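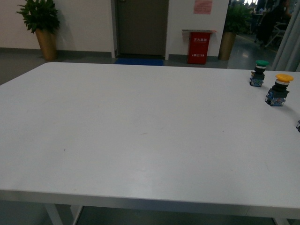

I've been baking rye bread for most of the year now, and I think I've finally stopped making doorstops! A few of you asked about it after the last newsletter, so I'm giving it a proper spot this time.

My trouble was always impatience. I'd feed the starter at breakfast, get excited when I saw a few bubbles, and have the dough in the tin by lunch. Then I'd cut the loaf while it was still warm (I know, I know) and the knife would come out looking like I'd been grouting a bathroom.

Elango Nadar, who has been baking a lot longer than I have, told me to leave it alone for 6 hours after mixing and go do something else. So I went and cleaned out the garage.

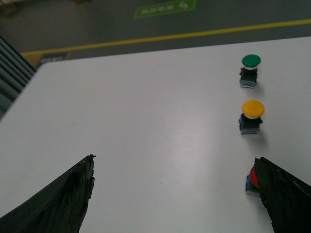

The other thing I changed was the water. I used to add it by feel, and my feel is terrible. Now I weigh it, and for one small tin I take 200 grams of the starter and build everything else from there. The dough should be more like thick mud than anything you could knead, so don't panic and throw in more flour. Wet hands help a lot when you're smoothing the top.

Caraway is up to you. Marek Lukáč puts in so much that you can smell his loaves from the driveway, and I leave it out completely, and we've agreed not to discuss it.
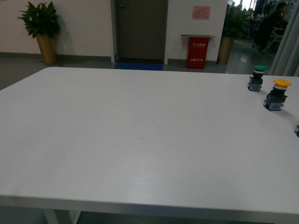

Once it's baked, wrap it in a towel and wait until the next day, or two days if you can stand it. Mine was best on day two, with butter and a lot of salt. I'm trying one with grated apple in November and will report back.

Recent items
Plum jam without the fuss
Walking the Brallholm loop
What to do with 80 green tomatoes
Letters from readers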